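Brelov Tabletop Demonstrations -- README

Version 2, Thursday, April 19, 2018. Maintained by Liesl Aebischer.

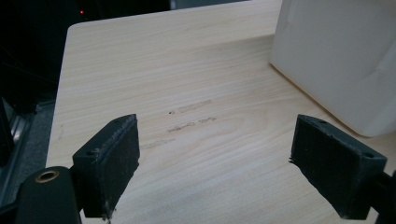

Brelov is a set of tabletop manipulation demonstrations recorded with a hand-held two-finger gripper. A person holds the tool, does the task, and the camera on the tool records what the fingers see. A smaller part of the set was recorded by remote control on the Drikalano arm, with the same fingers mounted, so that the two kinds of demonstration can be compared. Version 1 held only the hand-held part. If you still have it, delete it; the episode numbers have changed and the old split files will not match.

What is in the set

There are 300 hand-held episodes and 80 remote-control episodes. The tasks are the same in both parts:

push_box: push a box along the table until its near face is past the goal line
pick_place: pick up a small object and set it down in the tray
wipe: wipe a patch of table with a folded cloth held in the fingers
align: turn a box until one face is parallel to the table edge
reach_only: move to a point near the object and stop without touching it

The task name in each episode record is the task the operator was asked to do. It is not changed when the attempt goes wrong. Check the outcome field before you train on anything.

reach_only was added in March after we noticed that policies trained on the first four tasks had no idea how to stop. They would arrive at the object and keep closing. The reach_only episodes are short and dull to watch, and they helped more than we expected.

Folder layout

brelov/
 hand/
 remote/
 calib/
 splits/
 notes.txt

Each episode is one folder, named by part and number, for example hand/0047. Inside are the video, a pose file, a finger width file and a small text record with the task, the outcome, the operator code and a free comment. The calib folder has one file for each time the camera was taken off and put back on. The text record says which calibration file goes with the episode. Do not assume it is the latest one.

notes.txt is the running log from the recording days. It is not tidy, but if an episode looks strange it is worth searching there first.

Units and conventions

Positions are in meters and rotations are quaternions, scalar last. Version 1 had scalar first in the remote part, which caused two of us to lose most of a day. The pose is the pose of the camera, not of the fingertips. To get the fingertip pose, apply the transform in the calibration file.

Finger width is in millimeters, measured between the pad faces with no load. The pads are foam and they compress, so the recorded width when holding a hard object will be a little smaller than the object. We did not correct for this. The pads also wear. A worn pad grips differently from a fresh one and looks different to the camera, and the fingers are in view all the time, so a model can pick up on the state of the pads without being asked to. Pad changes are marked in notes.txt with the first episode recorded on the new pair.

Times are in seconds from the start of the episode. In the remote part the command stream and the video come from different clocks. They are aligned by a tap on the table at the start of each session, and the result is good to roughly 5 milliseconds. If your method needs better than that, use the hand-held part only.

How the demonstrations were made

For hand-held episodes the operator stood at the table, started the recording with the tool held still above the work area, did the task, and went back to holding still. The still parts at both ends are kept in the video. The record gives start and end times for the task itself.

Operators were told to move at a pace they could keep up all afternoon, to keep the fingers in a position the real arm could reach, and not to use the other hand. The last rule was the hardest to follow. Episodes where the other hand steadies the object have the outcome "assisted" and are left out of the default split.

For the remote part the operator sat with the Amik controller and watched the same camera view on a screen -- no direct view of the table was allowed. These episodes are slower. They have more pauses and more small corrections, mostly just before contact. We kept the pauses. If you remove them, say so when you report results, since it makes a large difference to the numbers.

Outcomes

done: the goal was reached by the end time
partial: the operator stopped before the goal
assisted: the other hand touched the object or the table
dropped: the object left the fingers when it should not have
bad_data: tracking lost, video gap, or wrong calibration file

The outcome was entered by the operator right after the episode and checked later by someone else from the video. When the two disagreed, the second entry was used and the first was moved to the comment.

Splits

The default split keeps 47 hand-held episodes for testing. They were chosen by session, so no test session appears in training. There is no default test split for the remote part. Please do not mix episodes from one session across train and test; the light and the table marks are the same all through a session and your scores will come out too high.

Known problems

The table has a strong grain pattern. It is good for tracking and bad for generalization. A policy trained only on this set does noticeably worse on a plain gray table, and we have seen one that appeared to use the grain to judge where it was. Random crops helped a bit. Recording on a second table is planned.

Marks on the tabletop build up and are not always cleaned off between sessions. The wipe task does not depend on them. The goal in that task is to cover the patch, whether or not any marks come off.

White boxes in even light give the tracker very little to hold on to. When the box fills most of the view, expect some drift in the pose, mainly in depth.

Large items may stay on the table in episodes where they are not part of the task. They are not labeled.

Reading the files

The loader is in the Biwott tools, under readers. Point it at the top folder and give it a split file. It skips bad_data episodes unless you pass keep_bad. It does not skip assisted or dropped ones if you write your own split.

Send corrections to Liesl with the episode name and the time in seconds. Fixes go into the next version and are listed at the end of notes.txt.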